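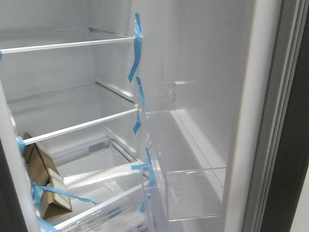

Price the room first and the arm last, wrote one reader of the earlier edition, and I'd have saved myself a second round of purchase orders. We took that to heart! Section 3 used to start with the robot. It now starts with the kitchen, and the robot comes in at step 5.

3. Planning and Budgeting Your Mindano Kitchen Station

Use this section before you order anything. You will need your floor plan, a tape measure, and the Kistov planning sheet that came with your quote. Revised 2 January 2020.

3.1 Before you start

The planning sheet has a line for every item, including the dull ones like power strips and drawer liners. Fill those in too. They add up faster than you'd think, and it's a great feeling to hand over a budget that doesn't need a second visit.

Note: Prices on the sheet don't include freight. Ask your supplier for a delivered price on anything that comes on a pallet.

3.2 Planning the room

1. Write down the tasks you want the station to do in its first few months. Keep the list short. Opening a door, moving a cup, and putting something on a shelf will keep a new team happily busy.

2. Choose the appliances that those tasks call for. A standard household refrigerator is a fine choice, and you can buy it from any appliance store. Check which way the door swings and whether the hinges can be moved to the other side.

3. Measure the path from your loading door to the station. Measure the narrowest spot, with the door on its hinges, and write that number on the sheet.

4. Leave time in the schedule for unpacking. Shelves, drawers, and door bins are usually taped down for shipping, and cardboard can hide in the corners. Go over the inside before the first powered run, and put the removed packing where it can't get under the wheels.

Caution: Do not plug in a refrigerator right after moving it. Follow the waiting time in the appliance maker's instructions.

3.3 Choosing the robot and gripper

5. Pick your base. The Zapata mobile base needs a flat floor and a clear lane along every cabinet it will work at. If your lane is tight, the fixed pedestal costs less and takes up less space, but you'll have to bring the work to it.

6. Pick your gripper. The Davel soft-finger set is listed at $389, and we love it for kitchen work. Order one spare set with the first purchase so that a worn fingertip doesn't stop your whole day.

7. Match the cabinets to the gripper, and do it before the cabinets are ordered. 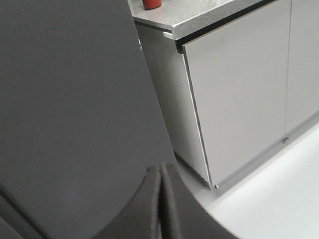

Cabinet fronts have a bigger effect on your budget than most first-time buyers expect. Knobs and bar pulls are easy to grasp, and they're cheap to replace when they work loose. Flat doors look wonderful and wipe clean in a second, but plan more set-up hours for them. With a pair of rounded fingers pressed together in front of a smooth gray door like this one, there's no handle to close on, so you'll be working from an edge or from the dark strip under the countertop. Borrow a sample door if you can, and try it with the actual fingertips before you commit to a full run of cabinets.

8. Decide on the cable route. The standard harness is 112 inches long. Add up the run from the controller to the base, including every corner, and order the extension now if you're close. It ships separately and is easy to forget.

Note: The extension does not fit the older Davel connector. Look for the notch on the plug side.

3.4 Finishing the budget

9. Enter your delivered prices in the Kistov sheet and let it fill in the totals.

10. Add a reserve of roughly 11 percent for parts and small fixes. Teams that are new to this always find something they want to change once the arm is moving – a taller shelf, a better light, a second set of cups – and it's much more fun when the money is already there.

11. Send the sheet to your Mindano planner along with the floor plan. Orders confirmed before the end of May can be grouped into one delivery. Later orders go out as each item is ready.

Caution: Do not sign off on the floor plan until the emergency stop has a marked location that can be reached from outside the robot's lane.

Go on to Section 4, Receiving and Checking Your Shipment, once you have a confirmed delivery window.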